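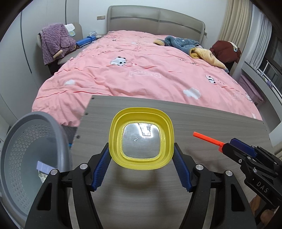 Votton Household Grips: Finger Pad Comparison, README

Version 4 of the set. Last change in March: notes on the lid task were rewritten and the list of known problems became longer.

What is in this set

Recordings made with two hand-held grippers, one in each hand of the operator, in lived-in rooms. The purpose is to compare two kinds of finger pad on ordinary objects: the ribbed pad, and a smooth pad of the same size. The arm was left out on purpose. We wanted to know what the pads do before the controller has a chance to hide it.

The set holds 3,183 grasps in 373 recordings. There are 54 objects. Every grasp has a label for the pad type, the object, the hand (left or right) and the result.

The objects are things that people have at home: plastic lids, foam sticks, folded clothes, paper, soft toys, flat boards, small boxes. We did not buy a standard object kit. Some objects are a little scratched or bent from use, and we kept them like that.

Where it was recorded

Most of the recordings come from bedrooms and living rooms in Dillbridge. A smaller part comes from the Wieczorek workshop, where the light is stronger and the tables are clear. The field "site" tells you which one. If you train on one site and test on the other, please expect a drop. We saw this with both pad types.

The rooms were not tidied for the recordings. Bedding, laundry and toys stay where they were, and on soft surfaces the objects often move when the finger touches them. We think this is useful, but it makes the results less clean than results from a bench.

Camera

Each gripper has its own wide-angle camera. The picture bends strongly toward the edges and the corners are dark. We give the raw picture and also a corrected one. The corrected one loses a part of the view at the sides, so the second gripper is sometimes missing from it when it is present in the raw one. For two-handed tasks we recommend the raw picture.

Exposure was automatic in all recordings from Dillbridge. At the Wieczorek workshop it was fixed. We should have fixed it in both places.

Tasks

lid_hold: take a plastic lid by its rim, lift it, turn it upright and keep it there while the other hand holds something else. The shiny lids are difficult for the camera, because the centre of the lid reflects the lamp or the window. The yellow lid with the rounded corners is the object we repeated most.

stick_point: take a foam stick near one end and point it at a place on a board. Foam gives way under the pad, so a grip that looks good may still let the stick turn.

cloth_pick: lift one piece of clothing from a pile or from the bed.

board_slide: move a flat board by its edge over a soft surface. This task was added late and only the ribbed pads were tried.

Some recordings contain two tasks at the same time, one for each hand. They carry both labels. Please do not count them twice when you compute averages, as we did in version 2.

How the result was labelled

A grasp is "held" if the object stayed between the pads until the operator opened the fingers. It is "slipped" if the object turned or moved in the pads but did not fall. It is "lost" if it fell. The line between held and slipped was not easy to decide for soft things. When two labellers did not agree, the grasp is marked "unsure" and we leave it out of our own tables.

What we found so far

On lids, the ribbed pads held better than the smooth ones, mostly when the lid was taken with only a small part of the rim inside the fingers. With a deep grip the difference was small.

On foam sticks we could not find a clear winner. The ribs press into the foam and stop it from sliding along its length, but the stick can still swing if it is taken too close to the end.

On thin cloth the smooth pads were easier to release. The ribbed pads sometimes kept a fold of cloth after the fingers were open - annoying for the operator, and it would be worse for an automatic arm.

Paper is too little represented to say anything.

Known problems

The left and right clocks can differ a little in long recordings. Use the sync file, and do not trust the file times.

Pad wear was not measured. The ribbed pads were changed once in the middle of the work, the smooth ones were not changed, and this is not fair to the smooth ones.

Grip force is not recorded. There is only finger opening. We tried to estimate force from the opening and the object width, but for soft objects the numbers had no meaning and we removed them.

All operators are right-handed. The left gripper more often does the holding and the right one more often does the pointing or moving.

Files

Each recording is a folder with the two videos, the finger opening over time, the sync file and the labels as a text table. The reader script is called jarkar_read and it needs only a standard Python install. Run it first with the check option - it will list any folder that did not download completely.

Planned for the next version

Smooth pads on board_slide, fixed exposure in all homes, and new recordings of paper and thin card. We also want to try one recording day with the same pads mounted on the Jarkar arm, with the same lids, to see if the order of the pads stays the same when no human hand is correcting the grip.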